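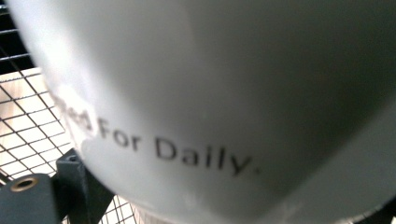 Bring back the tea break. A proper one. Fifteen minutes, kettle on, everyone stops. I've been saying it for years and I'm going to say it again because February is doing its worst out there and I've just eaten a sandwich over a keyboard for the fourth time this week.

I started work at Dravton when I was nineteen. Packing hall, then the office upstairs. Half ten every morning a bell went, an actual bell, and the whole place sat down. Drivers, packers, the woman from wages, the man who ran the whole show. Same long table. You sat where there was a gap. I learned more in that quarter of an hour than in any training day since. Which customer was about to go under. Who was getting divorced. How to load the back of a lorry so the pallets didn't shift on the hill.

Now look. I went to Beltalex after that and there was no bell, there was a "refreshment point". Lovely machine, eleven buttons. You went when you liked. Sounds like freedom, doesn't it. What happened was people went alone, at different times, and walked back to their desks with it. The drinks were hot and everybody was miserable. I worked there two years next to a man in accounts and couldn't tell you if he had children.

The argument against is always money. Two hundred people stopping for 15 minutes, add it up, look at all those hours. I've had this done to me on a whiteboard. Fine. But add up the other side as well. Add up the emails. My last place, Timivico, I once followed a chain of 59 messages over where to put a delivery of shelving. Fifty nine! Two people who sat on the same floor. One biscuit between them and that's settled before the tea's cool enough to drink.

And people stop anyway. That's what the whiteboard never shows. They stop in the toilets with their phones. They stop in the car park. They stop at the desk with a spreadsheet open and their eyes gone dead. A person can't go from eight till one without a pause and no-one ever has, all you've done is make them hide it.

I should say I'm not talking about "wellbeing". I've had wellbeing. We had a webinar on resting, forty minutes, in the lunch hour. We had a man come and tell us to breathe. I don't want an app or a beanbag and I don't want a sign on the wall telling me it's OK to take a moment. I want a time, the same time every day, when it would be odd to be working.

It has to be the same time. This is where people go wrong when they try to bring it back. They say oh take your break when it suits. It never suits. There's always one more call. The shy ones won't go, the new ones won't go in case it looks bad, and the ones who'd most like a sit down will be the last to have it. The bell took the decision off you. Nobody looked lazy because everybody was sat down.

My neighbour Borislav Radonjić thinks this is all nostalgia. He drove for Didenko for most of his working life and he says the old canteen was smoky and full of bores, and the same three men held the floor every day on the subject of football. He's right about some of that. There was a man at Dravton who told me about his caravan awning every morning for a full winter. I was bored stiff. I also knew him, and when his wife was ill we all knew that too, and the shifts got swapped round without him having to ask or fill in a form. I'll take the awning.

He also says, and this is a better point, that not everyone wants to talk. True. My answer is you don't have to. There was always someone with the paper up in front of their face and they were left alone. Being quiet in company is a different thing to being on your own with a machine. Some of the best breaks I had, I didn't say a word.

Home workers, I get asked. What about them. I work from home three days now so I've got a stake in this. I've tried the video coffee and it's dreadful, everyone waiting for everyone else to finish. What does work a bit: two of us from the old Timivico lot ring each other at half ten. Ordinary phone call. Kettle noise in the backround both ends. We moan, we hang up. It's not the long table but I'd miss it.

It isn't a big ask either. People talk as if it needs a policy. You need a kettle, a table, somewhere to put the milk, and a boss who comes and sits down too. That last one matters most and it's the one you can't buy. If the boss stays in the office with the door shut then it's a break for the little people and it'll be dead by Easter.

I read a piece lately, 700 words on how to "protect your focus time", and every tip in it was a way of keeping other people off you. Headphones. Blocked out calendars. A little red light for your desk. Who are we all hiding from? Most of them are all right. Most of them would like a cup of tea.

Anyway it's nearly half past. Phone's going to go in a minute and I havn't filled the kettle.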